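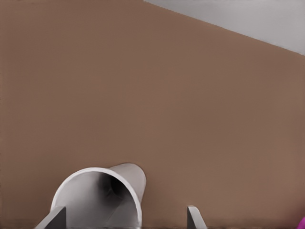 Re: [makers-list] Dundness open day, anybody going?

November 14, 2023

On the list, someone wrote:

> Has anyone been to the open day at the Woldemariam lab in Dundness? I saw
> it in the newsletter and it looks like mostly simulation stuff, robots
> setting tables on a screen. Is it worth the drive from Amusholm if I'm
> bringing two kids? Also, do you have to sign up ahead, and is there
> anything to eat?

Hi all,

I went! Short answer is yes, go, but get there early and bring sandwiches. Longer answer follows, and I know I always promise to keep these short.

You do have to sign up, it's a form on their site and it took me a minute or so. They run the demo in groups and each group gets 4 turns at the controls, shared out however you like. In ours the kids got most of them (fair enough). Parking is behind the building, and the sign for it is on the wrong side of the road, so slow down once you pass the gas station.

The whole thing is simulated, so if your kids are expecting big metal arms swinging over their heads, warn them first. You sit in front of a monitor and there's a virtual brown table with a virtual two-armed robot, and the dishes are all virtual too. I was a little let down for the first five minutes and then I got completely sucked in. The cups are the fun part. One of the views is from way down by the gripper, so close that a paper-white cup lying on its side looks as big as a bucket, with a gray finger on each side of it. You'd think grabbing a cup from there would be the easy bit. I went in too low, then too high, then I shoved it clear across the table. A girl who couldn't have been older than nine got it on her first try and was very polite about it.

The job they give you is called "clear and serve" and it comes from a set of household chores they've been building with Tusteck, who make the control software. The guide said they had 1,418 practice runs saved as of September and they want to get to 3,000 before they let anyone outside the lab download them. I asked if mine would be counted and she said they keep the bad ones too, so apparently I've made my contribution to science.

Once you switch to the wide view it all makes a lot more sense. You get both arms at once, white with gray caps on the joints, reaching in over the table from opposite sides. Two cups were standing on a yellow tray with one gripper hovering right by the rim, and the other arm was over by a green cooking pot.

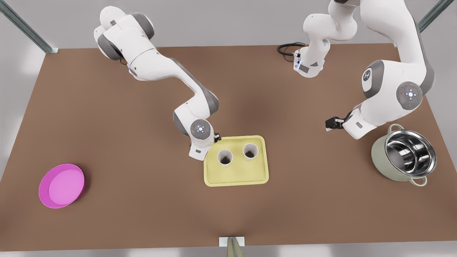 What got me is how much of the time you spend figuring out which arm is which. The robot's right arm is on the left of your screen, because you're facing it, and every single grownup in our group moved the wrong one at least once. The guide has a trick where you stick your own arms out and pretend you're sitting on the far side of the table. Looks silly, works great. I was still doing it in the parking lot.

There's a talk afterward that I'd skip with kids. It's mostly slides on friction and why a simulated cup doesn't slide like a real one, and I liked it – but I like that sort of thing, and the two families in front of me were gone by the third slide. If you stay, sit on the left, the projector fan on the other side is loud.

Food: a vending machine and a plate of cookies that was empty when I got there. See above re sandwiches.

I think kids 6 and up would be fine. Younger than that and they can't really reach the controls, though they did let one little guy sit on his dad's lap and press the button that closes the gripper, which he pressed a LOT.

They're doing another one in the spring, I'll post when I hear the date. If a few of us want to go together I've got room in the car from Amusholm – just reply here, or off list if you'd rather.

Oh, and bring a sweater, that room is freezing.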